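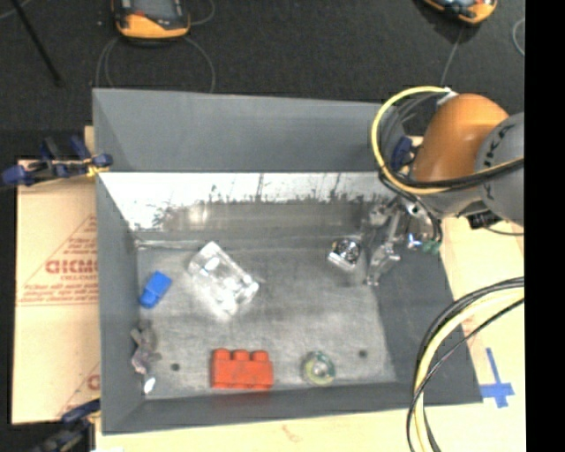
Lirau, February

Is a scratched metal bin still OK for storing dry goods?

I picked up a used gray metal bin from Farina for 40 dollars. The seller says the scratches are "cosmetic" and that a coat of Plutevetti sealer makes it as good as new. I want to keep chicken feed in it, 75 pounds at a time. I have my doubts about the sealer, mostly because he also sells the sealer. Has anyone used it?

3 shares

gravelroad63

Cosmetic is what sellers call anything they don't plan to fix. Scratches don't bother me much. Rust does. Rub the inside with a white rag and look at what comes off. If it's orange, sand it or pass on it. Also check for drain holes in the bottom, since mice only need one.

I tried the Plutevetti stuff on a feed trough. It looked nice until the chickens got to it, then it came up in flakes. The can says good for 1,000 washes. I'd like to meet whoever did the washing.

14 likes · 2 comments

ovano_hens

just use a trash can with a lid, ours is fine

1 like

tinlid

Whatever you do, don't pour feed straight onto a coating unless the label says it's safe for animal feed. "Non-toxic when cured" is a different claim, and I don't trust it much. I keep mine in the paper sacks and set the sacks inside the bin, up on a couple of boards. You'll still need a tight lid. Did he throw one in for the 40?

6 likes · 0 comments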